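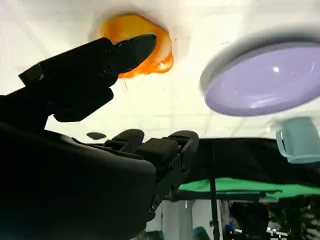

Multi-fingered hand at the tabletop test station, with tableware in view.

Rilex Issues Safety Notice on Hand and Gripper Control Software

VILLANUEVA, 2/26/24 - Rilex today issued a safety notice for its Suvatance control software after a grip-release fault was identified during tabletop handling trials at the company's Villanueva test site. Two units are affected. There were no injuries.

The fault occurs when a stop command arrives while the fingers are closing. In the affected release, the controller reports the hand as open before the finger drives have finished moving. The arm may then begin its next motion with an object still held. In 9 logged events, the arm moved off while the grip was still engaged. A mug was dropped in one event and a dish was chipped in another.

The emergency stop circuit is separate from the software and worked as designed in each case.

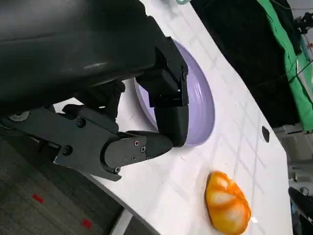 Does the fault affect parallel grippers as well as multi-fingered hands?
Both types are affected, as they share the same status message. The delay before the false "open" report is shorter on parallel grippers.

Rilex has traced the error to a timing change made in Suvatance release 4. Release 5 restores the earlier check, in which finger position must be confirmed before the arm is cleared to move. Testing of release 5 is under way, and general availability is planned for April.

Until then, operators should limit arm speed to the setup setting, keep hands out of the work area after any stop command, and confirm by eye that the grip is open before resuming. Sites running release 3 or earlier need take no action.

Pulurwood, which distributes Suvatance to training labs and light assembly shops, will contact registered sites directly. Log files from suspected events should be saved before the controller is restarted, as a restart clears the drive timing record.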